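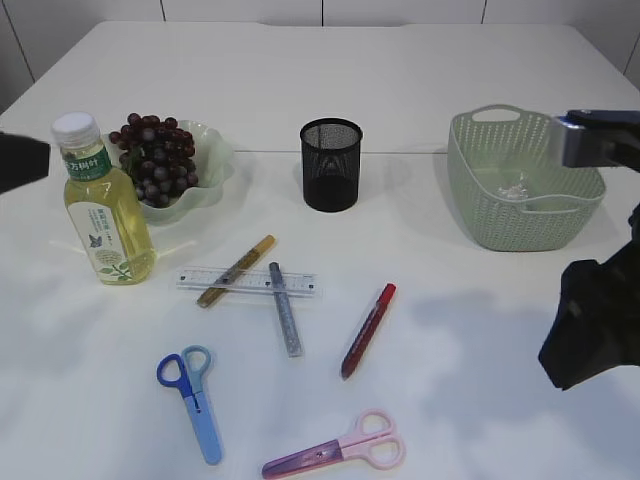

Bench Notes: do we believe the new service schedule?

The two-arm cell on the white bench is back in use after its October service, and the short version is that it runs. The long version is that I'm not convinced half of what we did to it made any difference, and I'd like that on paper before it becomes the way we do things at Skinthorpe.

Some background for those upstairs. The cell came to us set up by Brimley, who also wrote the maintenance binder. The binder wants a full service every 200 hours: fasteners checked, cables inspected, home positions confirmed, cameras re-aimed, grippers taken off and put back on. Where the 200 comes from is anyone's guess. I asked. The reply was a brochure.

So on Thursday Shaohua Tang and I did the whole thing by the book, in order, and wrote down what we found at each step. We left the usual tabletop gear out for the checks at the end: scissors, ruler, glitter pens, the bowl of grapes, the green basket. Testing a gripper on a machined block tells you how it copes with machined blocks. A pair of kids' scissors lying flat is a fairer question.

Fasteners first. The binder lists 29 on the gripper brackets and wants every one checked with a torque driver. All of them were where they should be except one at the wrist of the right arm, which took most of a turn. That one I'll grant them. It's also the same one I tightened in winter, so I'd call it a bad thread before I'd call it a triumph of scheduled maintenance. Shaohua has put a paint mark across the head and the bracket. If the mark moves, we'll replace the screw and look hard at the hole.

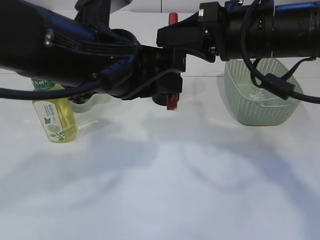
Cables were the part I cared about most, and the binder gives them a single line: "inspect for wear". That's not much help. A cable can look perfect and still be routed badly. What we want to know is how much slack it has with both arms reaching in to the middle, whether it drags over things on the table, and whether the connector end takes any load when the wrist turns. We moved the arms slowly through their full reach and watched. The outer jackets were sound. The slack is generous, and to my eye too generous, as a loop hanging low enough to touch a basket is low enough to catch a handle. Shaohua disagrees and thinks a tighter run would put the strain at the connector, where you'd pay more for it. We've left it as it was and will argue again next time.

Home positions were fine. The binder has you clear them and set them again regardless. We did, and ended up with the same numbers to the last digit we bother recording. Afternoon gone.

There's also the matter of the Kolus add-on, the monitoring software that is meant to predict faults from motor current. It has been running since we took delivery and has raised 3 warnings. One came while the arm was parked. It said nothing whatever about the wrist screw. The rep tells me it needs more data, and perhaps it does, but I notice the subscription doesn't need more data before it renews.

The final checks were picks from the table and a slow handover between the arms. Both passed by the binder's standard, which is generous. Pens lying across the ruler remain the hardest thing we ask of it, and I wouldn't let a service sheet with every box ticked persuade you otherwise.

What changes from here: we'll do a ten-minute look at the wrist screws and the cable run each week, and keep the full strip-down for when something gives us cause. Beltrán, who signs for the cell, has agreed to a trial on the condition that we keep a proper log. Fair enough. The log is in the drawer under the bench. Please write down what you found, including when you found nothing, and put your initials beside it. "Checked OK" isn't an entry.

If you move the bottle or the basket to get at the cables, put them back where they were. The torque driver lives in the same drawer as the log and it has gone walking twice already.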